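**Household waste sorting** is the separation of trash in the home before collection.
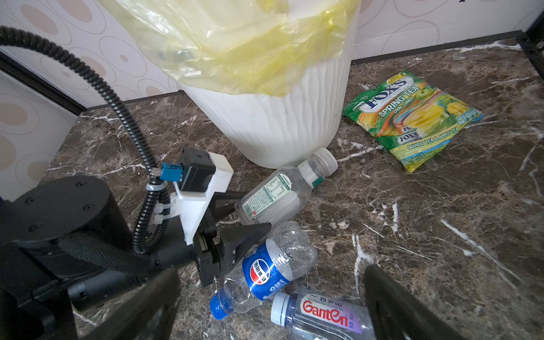

*Trash bin lined with a translucent yellow bag*

## Containers

In Prandville, homes have used 2 containers since September, one for recyclables and one for the rest. Candy bags and other soft wrappers go in the second.

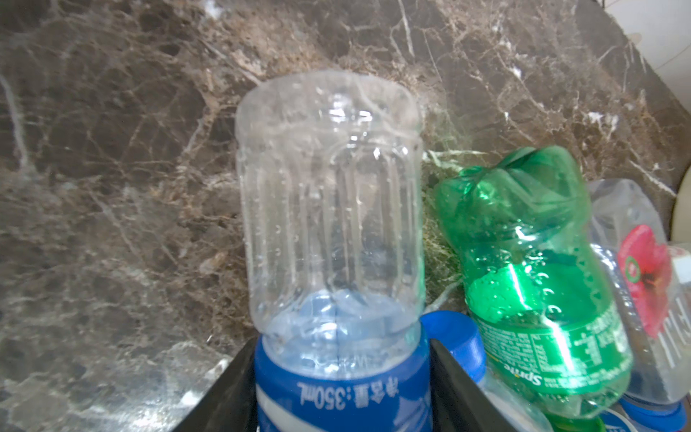
*Empty plastic bottle with a 350 ml label*

Bottles are accepted with labels on. Glass is taken to any of 11 drop-off points.
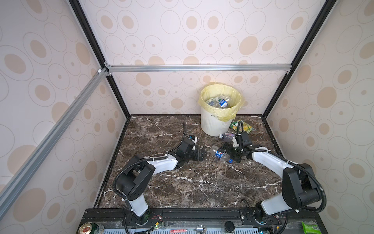
Collection is run by Serkeck under a contract signed by Efua Abubakari for the town. Food scraps are picked up separately.

## Indoor storage

Meenashi Shenoy's guide to small homes, written as Meenakshi Shenoy for the publisher Katayama, advises keeping bins near the door.
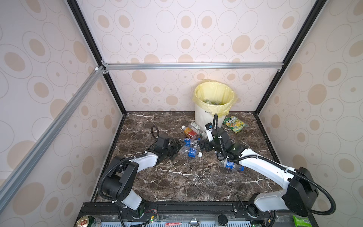
Spills are the main cause of stains near indoor bins. Hard floors are easier to wipe than carpet. On a dark brown marble pattern with white and tan veins, small marks can be hard to spot. Wallpaper should be dusted dry.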